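New house rules for home robots: tidy-up trials get a proper rulebook at last

By Imani Begay

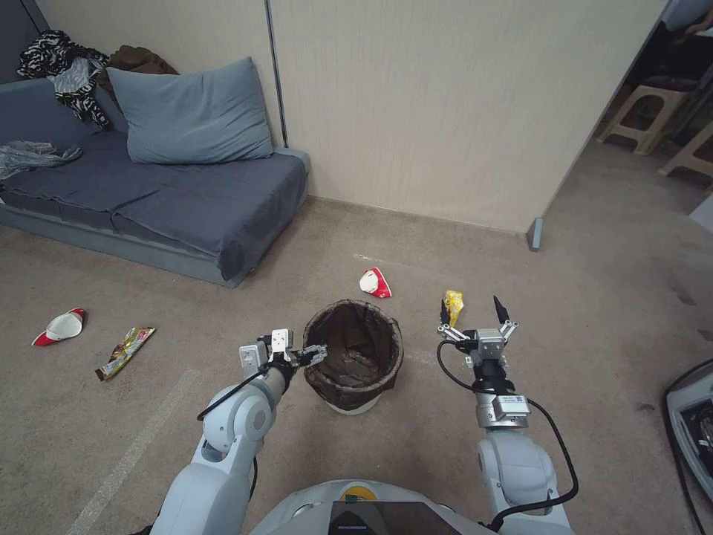

Sieglinde Frerichs would have gone further, and she told me so before I'd even got my coat off. The new code of practice for household robots is a decent start, in her view, but it asks for a written stop plan and never asks anyone to practise it, and she reckons a plan that lives in a drawer is worth very little when a machine has got hold of the wrong thing.

I think she has a point, and I'll come back to it. First, the news itself. The Otau group, which brings together the people who build, test and rent out robots for the home, has put out its code for tidying work. It runs to 163 clauses (I read them all on the train, so you don't have to) and it comes into use in June for anyone who has signed up. Brarora and Londiretti have both signed. Kincaid, who do most of the test rooms round our way, say they have been working to the draft since the spring and only had to change a few of their forms.

So what does it cover? Rubbish, mostly! Picking up litter from a floor and putting it in a bin sounds like the dullest job you could give a machine, and it takes up more than a third of the text. I had expected pages and pages on kitchens and hot pans. Those are being left for a second code, and I'm told not to hold my breath.

The clause that caused the most fuss is the one on deciding what counts as rubbish. A crumpled paper cup or a squashed crisp packet is easy enough for you and me. A receipt is harder. So is a child's drawing that has been screwed up and thrown down in a temper and will be badly missed by teatime. The code says a robot may only bin things that fall into groups agreed with the household beforehand, and anything it isn't sure of has to be left where it is or put to one side in a place everybody knows about. No guessing. I like that one very much, having once lost a train ticket to my own mother's tidying.

Then there's cloth. Clothes, blankets and cushions are never to be treated as rubbish, whatever state they're in and wherever they've been dropped. There was apparently a long argument about single socks, which I would have paid good money to sit in on. The socks won.

Bins get a page and a half. The liner has to be folded over the rim before work starts, the bin has to stand where both arms can reach it without leaning over a person's seat, and the team must note down what was in it at the start. That last bit sounds fussy until you think about checking a run afterwards. If the bin began half full, good luck working out what the robot put in it. The bin also has to be kept until a person has looked through it, and only then can the bag be tied up and taken out.

Cables come next, and I found this part the most useful. Any lead that runs along the outside of an arm has to be checked through the arm's whole reach, slowly, before the first pick of the day. The checker is looking for loops that could catch on furniture or on the bin itself. Other kit standing on the floor has to be kept outside the reach of the arms, or else written into the room plan so that the robot's drivers and minders know it's there. The plan needn't be fancy – a pencil sketch will do, and I was glad to see that spelled out, because small teams do get frightened off by forms.

On people, the code is short and strict. One person in the room has the stop button and has no other job. They can't be filling in the sheet, they can't be fetching more litter, and they certainly can't be on the phone. If they need a break, the arms are parked first. A second person may come and go, but only after saying so out loud and hearing an answer. Doorways into the next room have to be treated as part of the working area, and anyone sitting through there has to be told when the arms are live.

Records have to be kept for every run, good or bad. Londiretti wanted to be let off logging the dull ones and didn't get its way. It told me it had put 2000 practice picks through its own version of the form and found that people stopped filling it in properly towards the end of a shift, so the final form is down to 10 lines. I've had a go at it. It took me about as long as it takes to boil a kettle, and I'm slow.

Now, back to Sieglinde. She has trained room minders for years and she has a habit of calling a stop with no warning, just to see who moves. Under the code, a team has to write down who stops the machine, how the arms come to rest, and what happens to anything still held in the gripper. All sensible. What she wants added is a surprise stop once a week, timed, with the result pinned up by the door. I put this to Otau and was told that it had been talked about and put off, as the smaller members were worried about the extra hours. It will be looked at again when the first reports are in.

I can see both sides, but I'm leaning her way. A surprise stop takes a minute or two. You'd lose more time than that looking for the pen.

My other grumble is about homes. Nearly everything in the text is written with test rooms in mind, and the part for real living rooms is thin. It says the householder must be asked, must be able to say no at any point, and must be told in plain words what is being recorded. Good! But there's nothing about guests who turn up halfway through, nothing about the dog, and one rather lonely sentence on babies, which says that robot arms are not to be used in a room where one is on the floor. I'd have hoped that went without saying, though I'd still sooner see it written down.

What happens to firms that sign up and don't stick to it? Not a lot, for now. They get a letter, then a visit, and after a second poor visit they come off the list. There are no fines. Brarora says it would have been happy with something tougher and has asked for visits without notice, and I'll be interested to see whether it still feels that way after the first one.

Copies of the code are free to members and can be asked for by anybody else through the Otau office. Ask for the short guide as well, as it has the room plan, the cable check and the 10-line form in the back and you can print those separately. Comments on the living room section are open until the end of June, and I've already sent mine in about the dog.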